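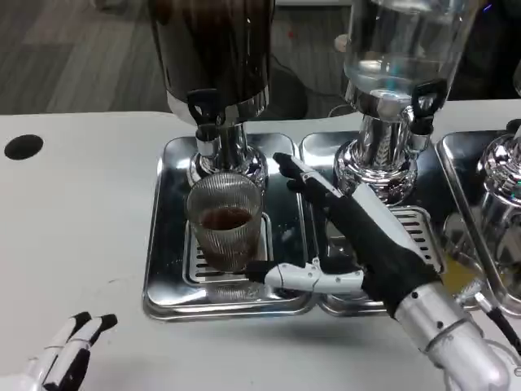
A reader in Zemow writes to ask why a juice dispenser runs fast when it is full and slowly when it is nearly empty, even with the tap open the same amount. The reader adds that the last cup at a school breakfast seems to take for ever.

The reader has noticed a real effect. It is caused by pressure.

## What pressure is

Pressure is a push spread over an area. Water has weight, so water at the bottom of a tank is pushed on by all the water above it. The deeper the water, the greater the pressure.

Only the depth counts. A wide tank and a narrow tank filled to the same level have the same pressure at the bottom, although the wide one holds far more water.

## What happens at the tap

When a tap is closed, the liquid pushes against the closed part and stays still. When the tap is opened, the push moves the liquid out through the gap. As the tank empties, the depth above the tap gets smaller, the push gets weaker and the liquid comes out more slowly.

Air must also get in at the top. If the lid is sealed tight, the flow turns into gulps and may stop.

## Test it

You will need an empty plastic bottle, a drawing pin, sticky tape, a ruler and a sink.

1. Ask an adult to make 2 holes in the side of the bottle, one near the bottom and one 10 cm higher.
2. Cover both holes with one strip of tape.
3. Fill the bottle to the top. Leave the cap off.
4. Stand it beside the sink with the holes facing in, and pull off the tape.
5. Compare the jets. Water leaves the lower hole faster.
6. Refill the bottle and repeat with the cap screwed on.

## Larger tanks

The water tower at Clolell uses the same rule. Its tank stands on a hill, so the water in the pipes below is under pressure and reaches upstairs bathrooms without a pump in each house.

**Word to learn:** *head*, the height of liquid above an outlet.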